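Grasp planner keeps choosing poses too close to the bin wall

Asked by Ľubica Bartoš, September 6, 2018

Hello everyone. I am working on bin picking with long narrow blocks, red and dark green, lying in a metal bin. The planner is Derkari with the standard sampler, and for perception I use one fixed depth camera that sees the bin from a side.

My problem is the following. For each cycle the sampler proposes 200 grasp candidates and scores them. The best score is very often a grasp on a block near the wall, and then the motion planner refuses it, as the wrist would touch the wall of the bin. The software tries the next one, which is almost the same pose, and so on. Sometimes I wait 700 ms only for refusals, before the arm has started to move. 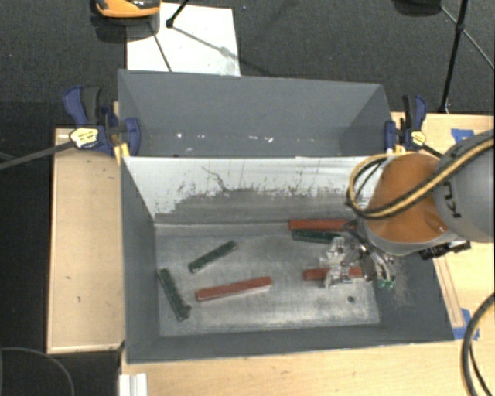

I already tried to make the collision model of the bin thicker, but then the blocks that lie close to a wall are never picked at all. I also tried to raise the number of candidates to 2,000. It became slower and the behaviour was the same – only more bad poses in the list. Is there some correct way to tell the sampler about the walls before the scoring? I would prefer not to write my own sampler if it is possible.

The second thing, maybe connected: on the shiny parts of the floor the depth has holes, and the segmentation sometimes joins two parallel blocks into one. The colour image separates a red one from a green one very well, but the segmentation node takes only the depth.

Raghavendra Chacko

Your candidates are probably all clustered on one block. Look in the sampler settings for the diversity option, in my version it is off by default. With it on, the list is filtered so that two poses closer than your threshold are not both kept. After this the second try is really a different grasp, and you will not need 2,000.

For the walls, do not make the model thicker. Put the check in front of the scoring: take only the gripper and the wrist as a simple shape, place it at each candidate pose, and test it against the bin mesh at its true size. This is cheap compared to a full plan. Rejected candidates never get a score. Also allow the sampler to tilt the approach away from the nearest wall. If you permit only vertical approach, a wrist wider than the fingers will always have trouble there.

Remember the cables too. If they are not in your collision model, add a rough cylinder around the wrist.

For the segmentation, I would cluster on colour first and use depth only inside each colour region. It fails when two blocks of the same colour are touching, so keep a check on the length of the region against the known block length.

stougaard_user

update your driver, I had holes in depth also and it was better after

Ľubica Bartoš

Thank you both. The diversity option was off, as you said. I turned it on this morning and the refusals do not come in long rows any more. The wrist check I will write next week. The driver is already the newest one, so the holes are still there.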